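Skov arm: left finger swapped, tips don't line up

fatach_6
Put a dark replacement finger on the left side Sunday and kept the orange one on the right. The arm now stops short on close and faults at 33 percent force. I re-zeroed twice. The wrist camera view is below.

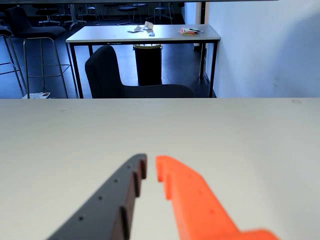 Fingers open over the bench, nothing gripped.

kumari
The profiles don't match. One has the stepped inner edge, the other has a rounded tip. I'd run a pair or nothing.

sedport393
Disagree. I've run mixed fingers for 100 hours on mine. Loosen the left mount, close at low speed, then tighten - and redo the stroke limits after, not before.

kumari
What were you picking up? Foam blocks don't count.

fatach_6
I did the limits first. Will redo it in that order tonight and post the fault log if it trips again.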